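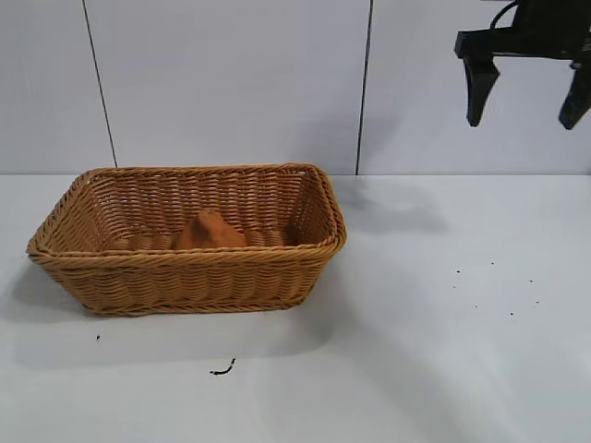

From the Bench: Looking After the Basket Cell

Hello again, everyone, and thank you for all the kind notes after the last issue (the winter fern corner got more mail than I ever expected, bless you). Jonalyn asked me to write up how the basket cell at Prisura gets set up and looked after, partly for the new folks on the Zimcombe side who'll be sharing it with us, and partly, I suspect, so that people will stop ringing her at supper. I'm happy to do it. I've been fond of that little cell since the day it was bolted down, and I could talk about it until the kettle boils dry.

If you haven't been past it yet, the job itself couldn't be simpler to describe. There's a white table with a pale panelled wall behind it, one wicker basket, one orange piece, and the arm with its two black fingers. The arm picks the piece up and puts it in the basket, or takes it out again, and it does this all day long while the rest of us go to meetings. Keeping it doing so is mostly a matter of small, dull habits, and those are what I want to go over.

Start with the table. I know how it sounds, but please wipe it before you switch anything on. A white top shows every speck, and we do get specks - little black crumbs, and the odd curled bit of fibre that looks for all the world like an eyelash. Use the lint-free cloth from the Allcombe box, barely damp, and go from the wall side toward yourself so that you aren't pushing the crumbs into the join at the back. Then do it again with a dry one. Paper towel leaves more behind than it picks up, so please leave the roll by the sink where it lives.

While the cloth is out, have a look at the fingers. The gripping faces are ribbed, and the ribs hold on to fluff the way a cheese grater holds on to cheddar. A soft toothbrush along the grooves does the trick, along and never across, and then a wipe with the same dry cloth. Do this with the arm parked and the stop button pressed, please, even if you're only going to be a second. Jhun Abella keeps a pair of toothbrushes in the top drawer with blue tape on the handles. They're for the fingers and nothing else, and he'd like them back in the drawer afterward.
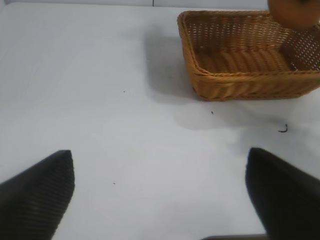 Next comes the wrist camera check. Bring the arm to the low viewing position with the fingers open, and pull up the wrist picture on the monitor. You want to see both fingers coming in from the bottom corners with a good stretch of clear table between them. If one finger reaches noticeably higher into the picture than its partner, the camera bracket has crept. It's held by 4 small screws and you only need to ease 2 of them to nudge it back. Snug them up by hand with the short driver. We stripped one in July by being enthusiastic with the long one, and I was the enthusiastic party, so you have my sympathy if you're tempted.

Don't forget the cable over the top of the gripper, either. It should make a loose loop that has room to move when the wrist turns. Run the wrist slowly through its full travel and watch the loop the whole way round. If it pulls tight anywhere, stop, back the wrist off, and give it more slack at the upper clip. We've already been through one cable on this machine, and the replacement from Bautista took 8 working days to turn up, during which I did a great deal of filing.

Now for the basket and the piece, the part everyone enjoys. The basket goes on the left side of the table with its long side facing you, and the piece goes on the right with plenty of bare table between the two. Before you set the basket down, run a thumb around the braided rim and feel for any strand that's lifted. A loose strand can catch a fingertip on the way out, and then the basket goes for a walk. Tuck it back under with a butter knife if it's only slightly proud, or swap in the spare if it's worse than that.

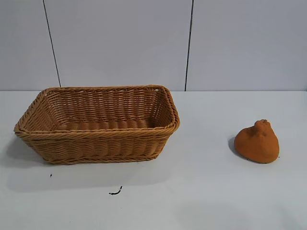
The piece should sit flat on its broad end with the little nub at the top pointing up. Give it a gentle squeeze and turn it over in your hand before you put it down, and if the surface is starting to wear or shed, pop it in the tray marked for Jonalyn and take a fresh one.

Run 2 slow cycles before you bring the speed up, and stay beside the cell for both. I like to listen as much as watch. A finger that's closing properly makes hardly any noise at all, while one that's picked up grit has a faint tick to it, and once you've heard that tick you'll know it anywhere. If you do hear it, go back to the toothbrush.

At the end of the day, take the piece out of the basket, park the arm, leave the fingers open, and jot down anything odd in the green notebook on the shelf. Spelling is not marked. Jhun reads it every morning with his coffee, and he would much sooner read "funny noise, 3rd pick" than nothing.

If you'd like a hand with your first setup, come by in the morning before ten. I'm usually at the bench, and there's banana bread more often than there should be.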